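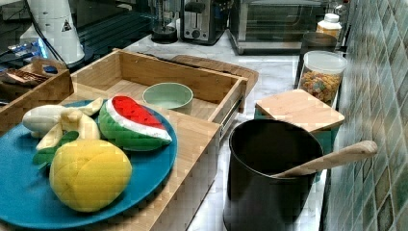 The Onitz bamboo storage box on our bench, drawer open, with the plush fruit on a plate on top.

Onitz Bamboo Bench Organiser with Drawer
Reviewed by Helju Mockus, 9 Mar 2022

I bought this in January to get the small stuff off the kitchen bench. We rent, so putting in another cupboard wasn't an option, and the drawers under the bench are already full. I looked at the Nallance version as well but it only came in black and the drawer had no runner, just wood sliding on wood.

Assembly

The box comes flat and the drawer comes made up. You screw the sides to the base, fit the slides, then put the top on. All the holes were drilled in the right spots except one at the back, which I had to open up slightly. The instructions are drawings only. Fit the slides before the top goes on. I did it the other way and had to take it apart again.

No glue is needed. There is a small hex key in the bag but you will also need your own Phillips screwdriver.

The drawer

It runs on metal slides and comes out over the bench far enough to reach everything at the back. The sides are tall, so a small bowl sits well down inside it. We keep a mint-green one in there for rubber bands and bag clips. The drawer doesn't have a soft close and will bang if you push it hard. There are no dividers. Onitz sells them separately and I haven't bought any.

The slides came with a bit of grease on them, which got on a tea towel the first day. Wipe them down before you put food in there.

The top

It takes a fair bit of weight. I have had a full fruit bowl on it, and a stack of dinner plates while I was unpacking the dishwasher. Most of the time it has a big teal plate with my daughter's plush fruit, a banana with the peel coming down, a slice of watermelon and a round yellow one with leaves. She is two and likes having her own plate up where the cooking happens.

The bamboo is a light colour and the finish is thin. A wet mug left a ring in the first fortnight. I sanded it lightly and rubbed in some food-safe oil, and you now have to look for the mark. I'd oil the whole thing before using it if I bought another.

Size

Measure your bench first. The drawer needs clear space in front of it when it's open, and on a bench that already holds appliances that space goes quickly. I had to move my chopping board to make it work. The box is too deep to sit under our lowest shelf with anything on top.

Cleaning

Damp cloth, then dry it. Crumbs collect in the back corners of the drawer. It lifts off the slides if you press the clips on both sides, but getting it back on takes a couple of goes.

Would I buy it again

Yes, at the sale price. At full price I would want the dividers included and a better coat on the top.

Good: smooth drawer, solid top, light colour suits a pale bench.
Not so good: marks easily, no dividers, drawer bangs.

Four out of five.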